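4.2 Open-day sessions

The demonstration was repeated at the Filtstead open day on October 17, 2023, with visitors operating the hand-held gripper themselves. Each session began with the fingers fully open over the bare tabletop. Lazarević gave the spoken instructions – two sentences, read from a card – and did not correct grip or posture afterwards. In all, 68 visitors took part and 938 grasp attempts were logged.
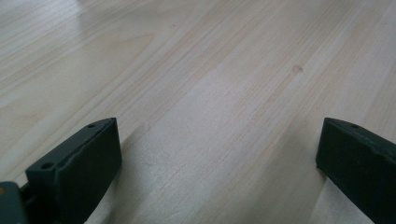 Figure 6. Gripper fingers open above the wooden work surface, view from the tool camera.

Attempts shorter than two seconds were discarded before analysis, as were those in which the visitor stopped to ask a question. The remaining attempts were labeled by Živković and Beddoe, working separately, and disagreements were settled by a third reader. Visitors tended to approach at a lower angle than the laboratory group described in Section 4.1 – a difference that persisted after the first 10 attempts. We return to this point in Section 5.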